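The Basket Case

We own, at the last reckoning, more baskets than things to put in them. It began with one for the post. The post used to live on the stairs, where it was perfectly happy, but a magazine said that a tidy hall makes a tidy mind, so off I went to Flistau and came home with a basket and, because there was an offer on, its two brothers.

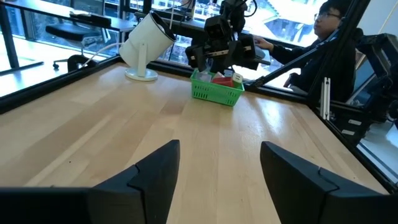 Photo: Histo

The post went into the first. The second took gloves, mostly left ones. The third stood about looking available until it filled up with batteries that might or might not be dead, and a key that fits no door we have ever lived behind.

Storage is a lovely trade to be in. Every January the shops decide we are ashamed of ourselves and move the boxes to the front. Ojo will sell you a set in colours that are meant to help: green for things to keep, red for things to go. I tried this for all of November. By the end of it the red one had become the place where I put things I meant to think about, and I went on not thinking about them until it was full.

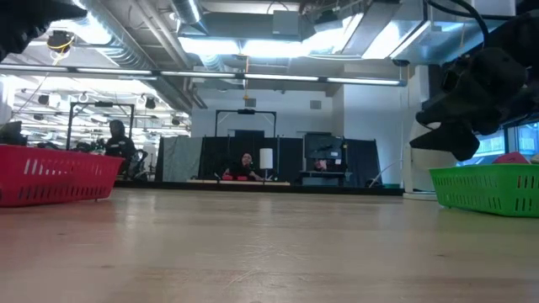 Red or green? Slotted plastic baskets on a wooden tabletop.

The smart end of the market is worse. Cistora does a woven number for over 400 pounds, with a lid, so that guests need never know you own a phone charger. My grandmother kept her whole sewing life in a biscuit tin and could find a hook and eye in the dark. She would have put 400 pounds in the biscuit tin.

I did once have a proper clear-out. It took 3 days and 36 bin bags, and I felt marvellous — light, modern, slightly Swedish. What I had left over was a stack of empty baskets, and an empty basket is a terrible thing to have in the house. Within a week there was post in one of them.

So the stairs have been given their old job back. The gas bill is on the fourth step, where I can see it.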